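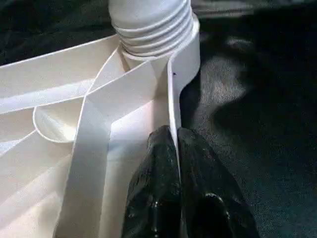
Nemex launches a stool you can put together before the kettle boils, or shortly after

Category: Home & Living / Company News
2021-09-15 | By the Nemex press desk
3 min read

Nemex today announces the Derno, a small white plastic stool that arrives in pieces and is expected to leave the table as furniture. It has four tubular legs, a moulded seat frame and a soft pleated cover, and it has been on our workbench since July, when the first samples came in and several of us sat on them harder than was polite.

The Derno is the first product from our Lurnura range of furniture for small rooms. It is meant for halls, bathrooms and the end of the bed, where it will hold a person for as long as it takes to put on a pair of shoes. After that it will hold the clothes that are too clean to wash and too worn to put away. We have made our peace with this.

Assembly needs no tools. The legs push into sockets at the corners of the seat frame, and the simplest way to get at them is to lay the whole thing on its side on a covered table. We use black plastic sheeting, which protects the table and shows up white parts nicely. It also creases the moment you look at it. A bedspread will do. 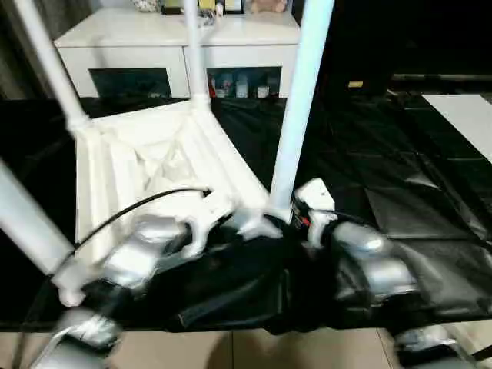

What buyers told us

We lent the Derno to 30 households before settling on the final version. Most praised the weight. Three asked for a fifth leg, and we have written back to them. The commonest complaint concerned the cover, which came out of its bag looking as though it had been slept in. It still does, but the leaflet now says so, and the creases are described there as "relaxed".

The leaflet has also been cut from 20 pages to three. The section on how to sit down has gone.

Covers are sewn for us by Gentile, who would like it known that the pleats are deliberate. They go on last, once the legs are in, and want a bit of tugging at the corners.

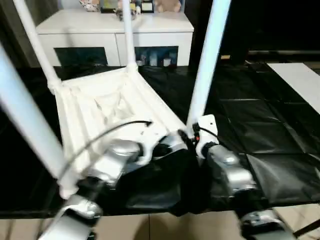 Can the cover be washed?

Take it off the frame and wash it by hand in cool water, then dry it flat. Ironing is allowed, but we have not met anyone who does it.

The Derno is on sale now from Nemex stockists, in white. Other colours are under discussion and have been for a while.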